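The open day at Wodia ran from ten until four, and I got there a little after two. It's in the old bus depot in Adonthorpe, with parking for maybe 40 cars, all of it taken. I left mine on the street and walked back. My visitor badge was number 613.

Most people were at the packing line near the front. I went to the assembly demo at the back, where two white arms work over one board. The job is to pick up small blue pegs and cylinders and get each one into its place. It sounds simple. The arms move slowly, and the fingers take their time closing on something that small. 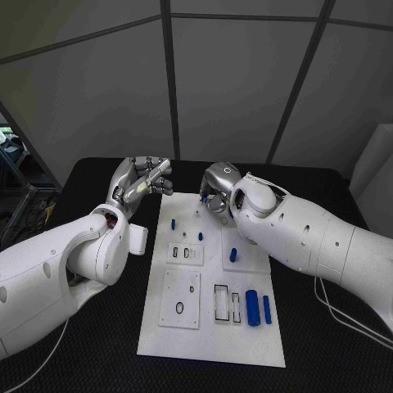

Cayetano Pastor told me by email that he went in the morning and thought the slow speed was the best part, as he could follow each move and see what the hand was trying to do. He had been to the Peixoto show last May, where everything went so fast he learned nothing.

I stayed for two runs. The woman at the desk said they had logged 2042 attempts on this task so far, counting the failed ones. I asked how many had failed and she said she would rather not say with her boss standing there. The shapes drawn on the board show where the parts are meant to go, so you don't need anyone to explain the task.
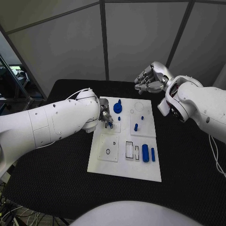 There was a talk at three, and it was supposed to last 20 minutes but went on for over 40. The speaker spent most of it on grip force. I took notes for the first half and then gave up. The chairs were hard and the coffee had run out by then.

A teacher from Rolbridge asked if a school could bring a class. The answer was yes, in groups of 5, with a form filled out ahead of time.
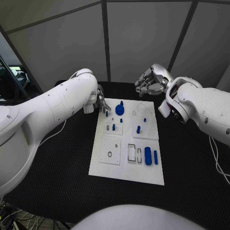
After the talk I went back to the packing line, which had cleared out. It was fine, but I've seen ones like it before. Entry was free. If they do it again next year, I'll go in the morning and park by the library.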